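Tool Storage for the Shared Workbench
Project report, Shona Hepburn
9/23/21

Background

The bench in Room 405 is used by two classes, and small tools kept going missing between them. My project looked at how to store them so that a student can find the right one and put it back without asking. I compared two options: the drawer we already had, and a fabric roll with a pocket for each tool.

Method

I sorted the drawer first and took out anything broken or doubled up. The rest went into the roll, ordered by size. Nine students then used each option during a normal lab period and filled in a short form at the end. Larger items stayed at the back of the bench, next to the window, so the front section was left for work.

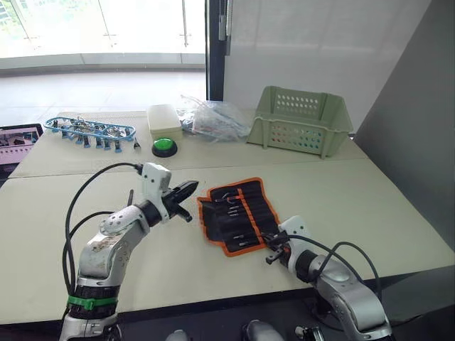
Figure 1. The tool roll open on the front section of the bench.

Results

Seven students preferred the roll. They said they could see at once which pocket a tool belonged in. The other two preferred the drawer, as the roll takes up bench space when it is open. Both forms also said the smallest tools slide too far down in the pockets.

Next steps

The deep pockets need a line of stitching across them to make them shorter. I would also like to label each pocket with the tool size and repeat the test in June with the other class.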